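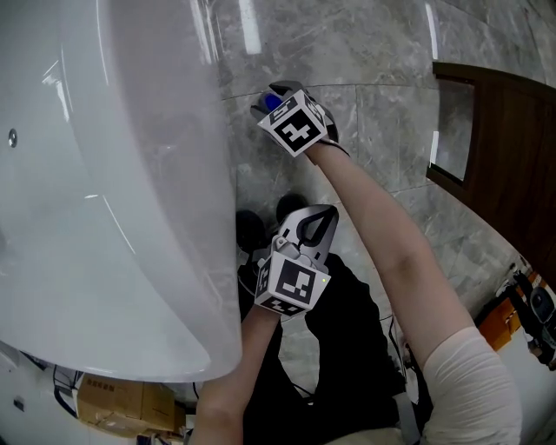 Minutes, Florkden Supper Club, September. The chair, Eilidh MacKinnon, opened at ten past seven with the matter of where we eat next, the Sindel having changed hands and, by general agreement, chefs. Riku Yoshida reported on his visit. The soup was good. The bread was extra. The mussels came in a white bowl with a rim curved much like that of a freestanding bathtub, and he felt the portion had been chosen with the bowl's smaller brother in mind.

Present: E. MacKinnon (chair), R. Yoshida, T. De Bruijn, P. Dehghan. M. Mazandarani joined at item 2, having eaten.

1. Last month's minutes. Agreed, once "inedible" was changed to "firm" in the paragraph on the lamb.

2. Next dinner. Tineke proposed Ghasemi, where the set menu is 65 a head for six courses. Parvaneh asked whether a single olive is a course. Tineke said it was a very considered olive. Mahnaz preferred Hendska, for the dumplings and the car park. Vote: Hendska three, Ghasemi two. Tineke asked for her disappointment to be minuted — it is.

3. Money. The kitty stands at 103 after the deposit the Sindel has yet to return. Riku to ring them again, more firmly.

4. Guide to local lunches. Parvaneh's entry on pies runs to 3,510 words against a limit of 2,000. She will cut the history of suet. Eilidh offered to help and was thanked, coolly.

5. Any other business. Mahnaz wants pudding discussed earlier in meetings. Carried.

Closed at 8.40. Booking at Hendska: Eilidh, table for five, away from the door.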